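Water and Housing Bulletin: Tenant Services

Laundry water use at Homcombe: results of the metering period

The metering of laundry water at Homcombe finished in October and the results have now been checked against the building supply meter. This item sets out what was measured, what the figures show and what will change for residents.

Homcombe has a shared laundry on the ground floor of each wing. Until this year both laundries were billed as part of the common supply, so there was no way to separate washing from garden watering, cleaning or leaks. Sub-meters were fitted to the hot and cold feeds in the east wing laundry, and the readings were logged by Leire Segura of the building services team. The west wing was left unmetered and is not covered by these results.

Over the metering period the east wing machines completed 1253 cycles. Of these, 172 were bedding loads, identified by the programme selected at the machine. The programme is a fair guide to the contents but not a perfect one. Some residents wash sheets on the normal cotton setting, and those loads are counted as general washing.

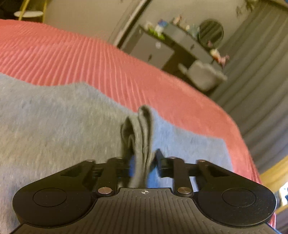
Folded fabric held above a bed.

Bedding loads behave differently from clothing loads in two ways. Sheets and covers trap water in their folds, which makes the drum harder to balance before the spin. When the machine detects an uneven load it adds water, redistributes and tries again. A double sheet washed alone is the most common cause, as it tends to gather on one side of the drum. Two sheets of similar weight, or one sheet with several towels, will usually spin at the first attempt.

The second difference is rinsing. The bedding programme adds a further rinse by default. This was set by the installer, and it stays in place when the cycle is shortened from the front panel. Amparo Montes reviewed the settings with the service contractor, Garrido, and found the extra rinse could be made optional without affecting the warranty. The change has been made on all east wing machines and will be made in the west wing at the next scheduled service.

Detergent dosing also affects water use. Homcombe is on the Drillstead supply, where the water is soft. Residents who moved from a hard water area may be using more powder than needed. Excess detergent produces foam, and the machines respond to foam by pausing the drain and adding a rinse. The dosing table on the packet gives a separate column for soft water. Liquid detergent should go in the drawer and not directly into the drum.

The metering also picked up a fault. In the third week, the cold feed showed a low continuous flow overnight with every machine idle. The source was a worn inlet valve on machine 3, which had been passing 830 millilitres an hour to the drain. The valve was replaced and the overnight flow returned to zero. A leak of this size would not have shown on the building meter.
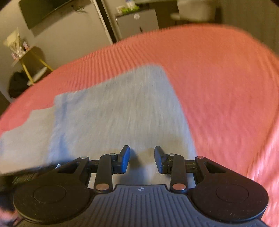
Folded cloth on a pink bedsheet.

Drying was outside the scope of the work, but several residents asked about it. The dryers at Homcombe are condenser models plumbed to the waste line, and they draw no water. Their running time depends mainly on how well the load was spun. Bedding should be shaken out before it goes in, and fitted sheets should be dried separately from pillowcases, which otherwise collect in the corners and stay damp. The lint filter should be cleared after every load.

The outdoor lines behind the east wing remain available from 7 am. The cover over the northern line has been re-tensioned and no longer sags at the centre post.

Changes for residents

The bedding programme no longer includes the extra rinse unless the button marked Rinse Plus is pressed. Residents with skin sensitivities may prefer to keep using it. The cycle time shown on the display has been updated to match.

Laundry charges are unchanged. Any adjustment would need a full year of readings from both wings, and the west wing sub-meters are still on order from Starodum.

Faults should be reported using the form beside the laundry door, giving the machine number and the code on the display. If water is visible on the floor, turn the machine off at the wall switch first if it can be reached safely, then call the building services line.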